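Chapter 12
Breakfast and the Working Day

In the valley of Ganddale, the first meal was for a long time eaten twice: a little bread at dawn, then porridge after the animals were fed.

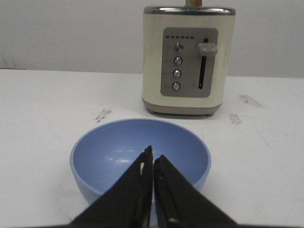
When the mill at Uteck opened, the second meal moved into the factory yard - and became smaller.

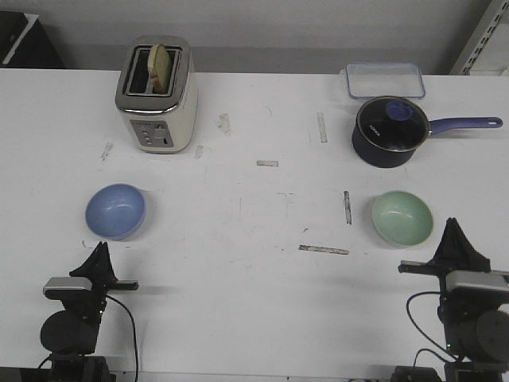
A former spinner from Akanda remembered that her mother still called the early bread "the small one", even in town.

Porridge needed time and a fire. Bread needed neither.

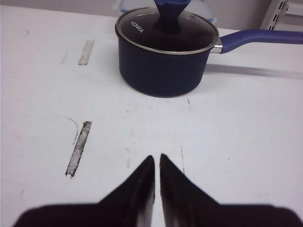

Fig. 12.1 A saucepan with a glass lid.

By April the flour was often low, and families in Lasovham ate potatoes instead.

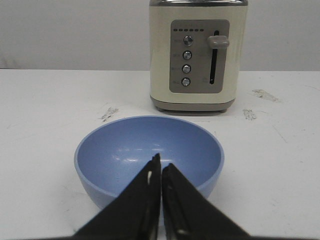
We begin with the hours of work, and come to prices later.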